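As máquinas já arrumam a casa?

Aurelia Leitner, 13 nov 2018

A pergunta chega-me por correio quase todos os meses, normalmente depois de alguém ter visto um vídeo acelerado. A resposta curta continua a ser não. A resposta longa depende do que se entende por arrumar, e é dela que trato neste texto.

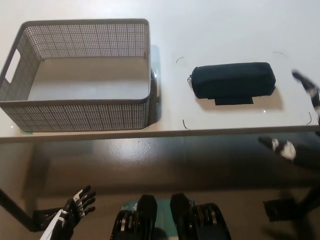 Tomemos a tarefa mais banal que conheço: pegar num objeto mole e pô-lo dentro de um cesto. Uma criança pequena faz isto sem olhar duas vezes. Para um robô com duas mãos de dedos articulados, a mesma tarefa divide-se em pelo menos quatro problemas: localizar o objeto, escolher onde o agarrar, fechar os dedos com força suficiente e largá-lo no sítio certo sem arrastar o cesto atrás.

O primeiro está razoavelmente resolvido, desde que a mesa seja clara e o objeto contraste com ela. Tecido escuro sobre tampo branco é um caso favorável. Tecido escuro sobre um sofá escuro é outra conversa, e é no sofá que as coisas costumam ficar em minha casa.

O segundo é o que me interessa mais. Uma bolsa de tecido não tem uma geometria fixa. Cede quando se aperta, roda quando se levanta por uma ponta, e qualquer fita ou cordão que saia do corpo principal pode prender-se num dedo. Os planeadores de preensão que conheço foram afinados com blocos, latas e caixas, e tratam um cordão como ruído. Às vezes é ruído. Outras vezes é o que fica agarrado ao polegar quando a mão abre, e a bolsa volta a sair do cesto com ela.

O cesto também traz complicações. As paredes perfuradas dão leituras de profundidade irregulares: parte dos pontos cai no plástico, parte passa pelos furos e cai no que está atrás. O contorno superior, sendo uma faixa contínua, é bem mais fiável como referência, e quem programa estas coisas acaba por estimar a posição do cesto pelo rebordo e ignorar o resto. Funciona bem com o cesto vazio. Com roupa a transbordar, o rebordo desaparece.

Em fevereiro visitei a oficina da Oberholzer, em Dombridge, onde se tenta uma variante industrial do mesmo exercício: separar estojos e bolsas para expedição. Mostraram-me os registos de uma série de 1000 tentativas, com 33 falhas. O número parece bom até se ver a lista. Em 21 casos o objeto foi agarrado e caiu fora do recipiente; nos restantes, a mão fechou no vazio. Cada falha obrigou uma pessoa a intervir -- e essa pessoa tinha de estar ali o turno inteiro, atenta, o que anula boa parte da conta.

Há ainda a questão das marcas na mesa. Em quase todas as demonstrações o objeto parte de uma zona delimitada. É um procedimento correto: sem posição inicial controlada não se comparam resultados. Mas convém ler as taxas de sucesso com isso presente. Medem o desempenho dentro da zona e dizem pouco sobre o resto da mesa, e quase nada sobre o chão do corredor.

No chão de fábrica, onde se pode fixar a posição de tudo, a minha estimativa é mais otimista. O projeto Lerkodero, que sigo há 2 anos, abandonou a mão de cinco dedos em favor de uma ventosa e passou a cumprir a cadência pedida. Perdeu generalidade e ganhou utilidade. A Cimstead fez a escolha oposta e mantém as mãos, com o argumento de que as casas estão cheias de puxadores, fechos e asas desenhados para dedos. O argumento é sólido. Falta-lhe o calendário.

Quanto à velocidade, peço sempre os vídeos em tempo real. Um braço que se desloca depressa em espaço livre abranda muito nos últimos centímetros antes do contacto, e é aí que se gasta a maior parte do ciclo.

No próximo texto trato dos sensores de força nas pontas dos dedos e do erro que introduzem com tecidos finos. Quem tiver dados próprios sobre preensão de bolsas ou sacos pode enviá-los, de preferência com as falhas incluídas.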